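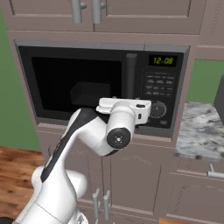
Re: [nollside-sim] Microwave door episodes, second batch

List: nollside-sim
Date: 13 October 2023

Replies in line. I have left out the parts of the earlier message that were settled in September.

> The first batch was nearly all taken with the same kitchen layout. Do we
> want the second batch to vary the layout, or the start pose, or both?

Start pose first. The layout with the mauve cabinets, green wall and marble worktop stays as it is until the door task is finished. The microwave there is built in at mid height, so the arm has to reach up to it from below, and that is the part the policy is worst at. If we change the kitchen as well we won't be able to tell which change did what.

Please use the 21 start poses in the shared sheet and record the same number of episodes from each. The total for the batch is 4000. Failed attempts don't count towards it, but keep them and put them in the "failed" folder.

> Does the clock on the microwave need to change between episodes? It is
> a bright patch and I worry the model will latch on to it.

Fair point. It reads 12:08 in the view I have open now. Set it at random when the scene loads. The Statar scene loader has a field for it, but check that the value is written to the episode log as well, otherwise we can't replay the episode exactly.

> Where should an episode start and stop for "open door"?

Start with the gripper clear of the handle. Stop when the door is past the angle in the task file and the gripper has let go. The handle is an upright bar between the window and the control panel, and a grasp near its lower end should be accepted as long as it holds. Don't reject an episode for touching the dial, but do tag it. Premari's export drops tags with spaces in them, so write dial_contact.

> Two of us are labelling. Do we need both on every episode?

No. Label 9 in every hundred twice and compare. If the stop times differ by more than 2 seconds, raise it on the list before carrying on.

One thing that wasn't asked: the instruction text should say "microwave door" each time. The cabinet doors over and under it have handles too, and "open the door" on its own could mean any of them. I have corrected the template on Forsyth but not the episodes already uploaded.

The dark box inside the microwave can stay where it is for this batch. Moving it belongs to the next task.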